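I caught up with Thérèse Chisholm at quarter past eight in the morning, which she told me was late by her standards. She's in her second term on Plesiva council and she talks fast, so I gave up on my notebook early and just let the recorder run.

We started with the rental licensing bylaw, of course. It passed first reading in January with 3341 names on the petition behind it. "People think the petition did the work," she said. "It helped! But half my colleagues only moved once tenants started phoning them at home."

Will it survive second reading? She pulled a face. "I've got the votes today. Ask me after the landlords' dinner."

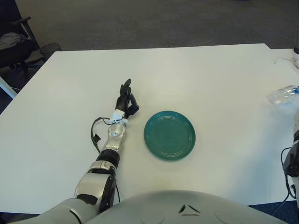
White tables and grey carpet, with a second table butted up on the right.

I asked about Mei-kuen Poon, who wants the fee dropped to $95 a unit and has been pretty loud about it. Chisholm was kinder than I expected — she even called the idea "a decent opening bid" — but she won't go that low. "You can't hire inspectors on that. I've done the math on the back of every envelope I own."

And the mayor's job? She laughed and asked if I wanted more coffee. I did, so I let her off.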